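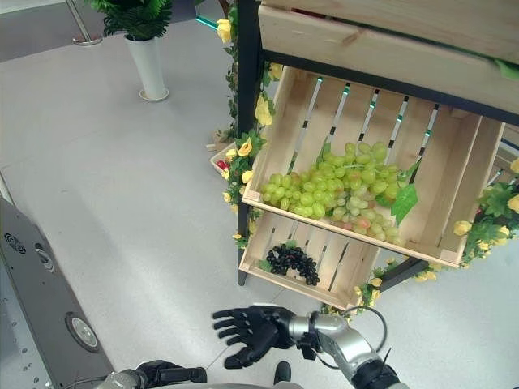 Pellbridge store, monthly safety walk
January 30, 2021. Checked by Thirumalai Acharya

Exits and aisles: OK. Rear door opens fully, bar does not stick.
Fire extinguishers: 4 on the wall, tags current. Unit 2 pin seal missing, replace.
Stockroom ladder: FAIL. Left foot worn through. Tagged out. 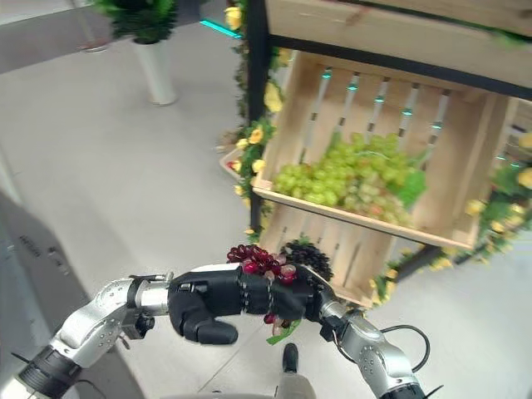

Floors: OK, with one comment. The mat at the front door curls at the corner and needs tape or a new mat. Small items dropped near displays are a slip risk, and that includes single berries off the red and dark grape bunches. Pick up at opening and closing.

Electrical: Cord behind register 2 runs under the mat. Reroute.
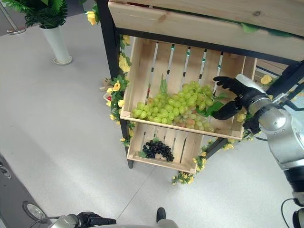

Display stand, two tilted crates, green grapes in the upper one.

Shelving: Bolts tight. Top shelf load limit sign faded, reprint.
First aid kit: Short on gauze. Jozefína Ševčík to order.
Recheck ladder and cord before the next walk.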